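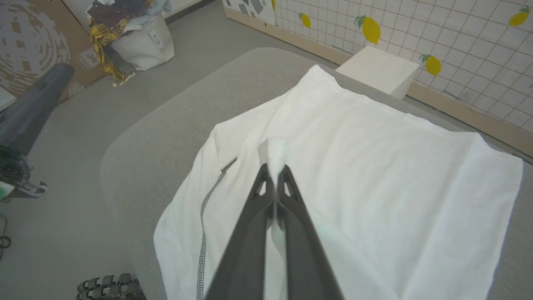
Why do white cotton garments turn gray after repeated washing in a shared laundry?

The usual cause is soil and mineral residue that has been lifted from one item and deposited on another, most often where the water is hard, the machine is overfilled or the rinse is too short.

Linen and Laundry Services Forum
Thread: Graying of white cotton, on-site or contracted processing
January 2023

linen_office_girkham
Original poster

The answer above is taken from the guidance sheet currently issued to our residential halls. The Girkham housing office is revising that sheet and would welcome comment from other institutions before the new version is adopted.

We serve 700 residents. Staff shirts, kitchen whites and bed linen are processed on site in machines rated for 40 pounds. Complaints concerning the color of white items have increased since the fall, and the office has been asked to state whether the present wash formula should be corrected or whether the work should be transferred to Rustad, the contractor that already handles our table linen.

The formula in use is a warm wash with Undula powder, one drain, two rinses and a final extraction. No bleach is used at any stage. The municipal supply is hard, and the softener serving the laundry room is older than the machines. Its regeneration schedule was last reviewed in April.

Comments on the formula are requested first. Comments on contracting are also welcome, provided that the poster states whether he or she has a business interest.

textile_care_north
Member

The softener should be examined before the formula is changed. A powder product dosed for soft water will perform poorly in hard water, and raising the dose without correcting the water will leave more residue in the fabric. Please test at the machine inlet and not at the building main. It is common for a softener to be bypassed during a repair and left in that position.

I would also ask how the loads are weighed. A machine rated for 40 pounds of dry cotton should not be filled by eye.
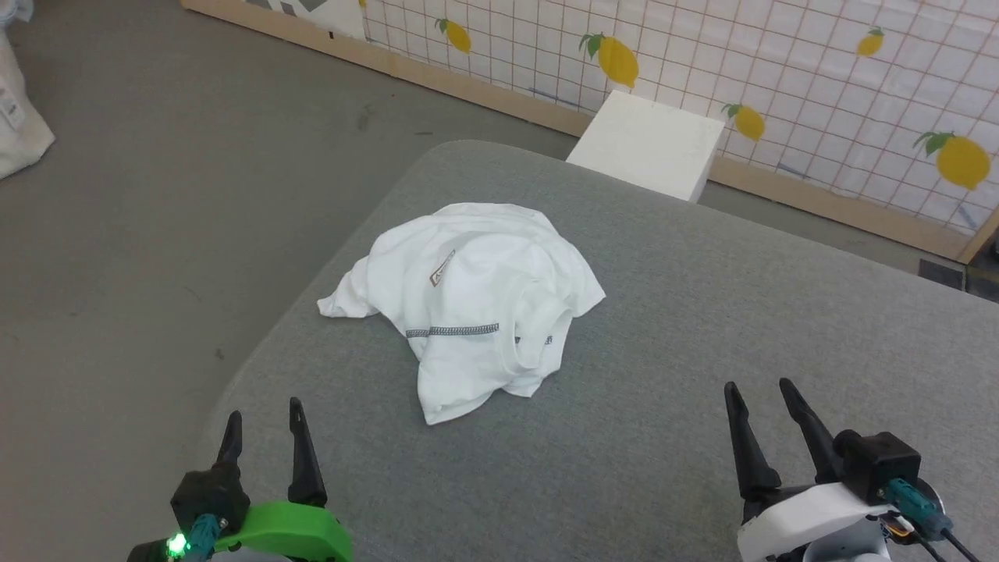

Items put in already twisted or balled up are a related matter. A shirt that enters the drum in a knot will hold soil in its folds and will not rinse through evenly. Our staff are instructed to shake out each item at the sorting stage. The instruction adds time to the shift, and it was not popular when introduced, but it remains in our procedure and I would recommend it for yours.

Lastly, decorated garments should be sorted separately from plain whites. Colored thread and applied patches do not always tolerate the temperature at which plain white cotton is best cleaned. The care label governs, and where a garment has no legible label it should be assigned to the gentler program.

hallmanager_east
Member

I must respectfully disagree with the emphasis placed on shaking out. We observed no difference in color when the practice was discontinued in our building. The complaints we received were resolved when kitchen whites were removed from the general white load. Cooking fat is very difficult to suspend at a warm temperature, and it will travel to any cotton item washed with it.

The original post states that staff shirts, kitchen whites and bed linen are processed on site. It does not state whether they are processed together. If they are, I would look no further for the time being.

linen_office_girkham
Original poster

Thank you both. Kitchen whites are scheduled separately on weekdays. On weekends they are combined with staff shirts when volume is low. This will be raised with the weekend supervisor.

Loads are at present filled by eye. A floor scale is available in the receiving area and could be moved.

rinse_and_press
Member

For disclosure, my employer has a service agreement with Rustad, although I have no part in its sales work.

Contracting is often presented as a remedy for poor color, and in my experience it is a remedy only when the contract defines color. An agreement that states weight, turnaround and loss allowance, and is silent on whiteness, will give the customer no ground for complaint. Please ask for a reference swatch procedure. A marked piece of plain cotton is sent through with the regular work for 24 cycles and then compared with an unwashed piece under the same light. The same procedure can be used on site at very little cost, and I would suggest that it be completed before any transfer is considered.

On the formula itself, the wash step ought to be checked against the controller. We operate Rallel controllers, and a supervisor once shortened the main wash to 8 minutes in order to clear a backlog. The setting remained in place well after the backlog was gone. 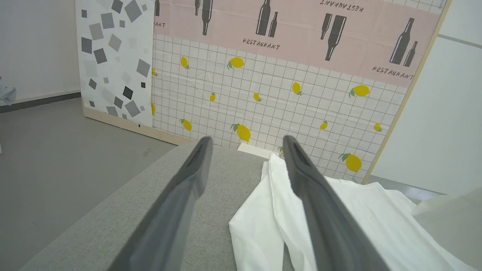

The surface on which clean work is inspected and folded also deserves a line in the guidance sheet. Padded and fabric-covered tables are comfortable to work at, but the covering gathers lint and must itself be laundered or vacuumed on a schedule. A hard table can be wiped down between loads. Whichever is used, the lighting over it should be the same at every station, or two employees will grade the same shirt differently.

textile_care_north
Member

I agree on the swatch procedure and on lighting. I do not agree that fabric-covered tables present any particular concern. Lint transferred at folding is a matter of appearance and can be brushed off. It has no bearing on graying, which takes place in the wash. The guidance sheet should keep the two subjects apart so that readers do not attempt to correct one by means of the other.

hallmanager_east
Member

Concur with the preceding post. I would also advise against adding an optical brightener as a first response. It alters the appearance of the cotton under certain light and can hide an unresolved soil problem for several months. Residents with sensitive skin may object to it as well.

rinse_and_press
Member

The distinction between lint and graying is accepted. My comment was directed to inspection, and a separate heading would serve.

linen_office_girkham
Original poster

The office will proceed in the following order: inlet hardness test, review of controller settings, relocation of the floor scale, and separation of kitchen whites on all days of the week. Swatches will be placed in the general white load once those items have been completed. The question of transfer to Rustad is deferred until the swatches have been read.

The shaking-out instruction will be tried in one hall only, given the difference of opinion recorded here. If any member has a written swatch log in a form suitable for sharing, please attach it to this thread or send it by private message.

textile_care_north
Member

Log sheet sent by private message. Please note that the column for water temperature refers to the drum and not the supply line.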